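Truston opens household packing service in Tosadton

Tosadton, July 29, 2025

Truston has opened a packing and storage service for households at its Dumby Road depot in Tosadton. The service takes in kitchenware, tableware and other small household goods, sorts them, packs them and keeps them until the customer wants them back.

The depot was used until last year as a furniture store. Truston has relaid the floor, replaced the lighting and put in a sorting room on the ground floor, next to the loading doors. The upper floor is for storage only and is not open to the public.

Customers book a collection or bring their goods to the front desk. Everything is placed in open bins on arrival, one household to a bin or group of bins, and nothing from two households is mixed. Items are then taken out one at a time, checked for chips and cracks, and put with others of the same kind. Cups go with cups and plates with plates. Anything found damaged is set aside and the customer is told before it is packed.
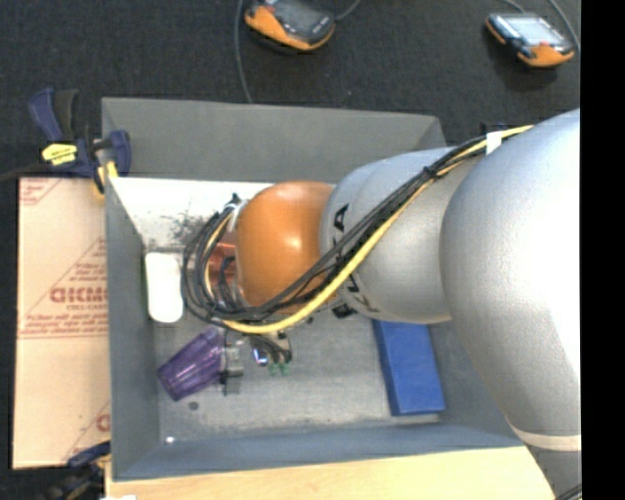
Plastic cups, beakers and picnic ware are accepted on the same terms as china and glass. Many removal firms ask customers to pack these themselves, and they often end up at the bottom of a box with heavier things on top. Truston packs them in their own cartons, stacked where the shape allows and laid in rows where it does not. Each carton carries a label with the customer's number, the room the goods came from and a short list of the contents.

The service is sold in 5 carton sizes. The smallest is meant for a single shelf of mugs or glasses and the largest for pans, mixing bowls and baking trays. Cartons can be bought flat by customers who prefer to pack at home, and unused ones may be returned within 27 days for a refund. Paper wrapping is included in the price. Bubble wrap is available on request and is charged by the metre.

Storage is offered for a minimum of 56 days. The depot has room for over 1000 cartons, and a second storage area is due to open in December. Customers may visit by appointment to take out single items, and there is no charge for the first visit.

Truston does not accept food, candles, cleaning fluids, aerosols or knives that are not in a block or sheath. Electrical items such as kettles and toasters are accepted if they are clean and the flex can be tied.

Shelving and cartons for the depot were supplied by Upadhyay, which also supplies the company's existing furniture store.

The front desk is open in the mornings and early afternoons. Price lists and booking forms are available at the desk or by post from Truston, Dumby Road, Tosadton.

Ends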